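Review: the Judurwood folding canopy, after a season of vigils and sit-ins

by Fenna Maes

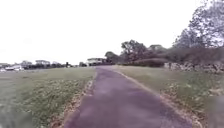 Why we bought it

Short version first as I'm typing this between shifts. Our group has been holding a standing protest over the Lirnmont eviction orders since March. Legislature side of the street, mornings and evenings, people taking turns. Two old canopies died on us in the first weeks. One leg folded in the wind, the other just leaked at every seam. So we put money together and got the Judurwood, the big one with the side walls.

Paid 284 dollars. Not cheap for a group that passes a coffee can. Marichka Maksymiv wanted the Delacroix, which costs more and has a nicer bag. She was outvoted and still brings it up.

Setting up

Two people can do it. One person cannot, whatever the box says, I tried at six in the morning and ended up with the thing half open and my thumb pinched. With a second person you each take a corner, walk backward, push up on the middle until it clicks. After a few goes we had it down to a couple minutes.

Matters more than it sounds. Our permit says nothing left standing overnight, so it goes up and comes down every single day. City staff have been by to check, and they do come early.

Click buttons on the legs are small. With gloves on, forget it.

Wind

The big question. It comes with stakes and four cord lines, and the stakes are junk. Soft metal. Bent one on the first morning. We can't stake on the plaza anyway, so it's sand bags, which are NOT included, and which the Judurwood people will happily sell you. We filled old feed sacks and tied them on with rope. Ugly, works fine.

On a gusty afternoon with two walls on, it wanted to travel. Take the walls off when it blows. Dexter Cabrera held one leg through most of a speech by a city councilor and says he remembers none of it.

Rain

Good. Very good in fact. Roof sheds water as long as you keep it tight, and if you dont, you get a belly of water over whoever is sitting at the petition table. Push it up with a broom. Seams have held so far. Zippers on the walls were sticky from day one, candle wax fixed that.

Signs and banners

There are loops sewn along the front edge. Finally somebody thought about it. We hang the main banner there — the long one with the families' names — and it stays flat. The loops are thin though and one has started to pull out of the stitching. I sewed it back with fishing line.

Only comes in white, blue or a kind of beige. We took white and Griet Van Leeuwen painted the side wall with the count of households on the eviction list, 793 when she did it. Regular acrylic sticks fine. A little flaking where it folds.

Carrying it

Heavy. The bag has wheels and the wheels are the worst part of the whole thing. Tiny, hard plastic, they catch on every crack. One came off on the way to the Musatbridge march and we dragged it the last few blocks. Catherine Baird put a stroller wheel on it and now it rolls better than new. If you've got a hand cart just use that, skip the bag.

Customer service

Wrote to them about the wheel. Took 14 days to get an answer, and the answer was a link to the parts page. The wheel was out of stock. Sent a second message, nothing.

Would I buy it again

Yes, with grumbling. For a weekend market it's more canopy than you need. For a group that's out there daily with a table, chairs, a kettle and people who are not young any more, it does the job, and we've kept folks dry while they told reporters and a couple of lawmakers what's happening to their homes. That's what we needed from it.

Budget extra for weights and better stakes. Get the walls. Keep the receipt, the warranty form wants a copy and I nearly threw ours out with the box.

Four out of five. Would be higher with decent wheels.

Update: second loop has gone now too, same side as the first. Fishing line again. Hearing got pushed back so we're out there a while longer, will add to this if the frame gives us any trouble.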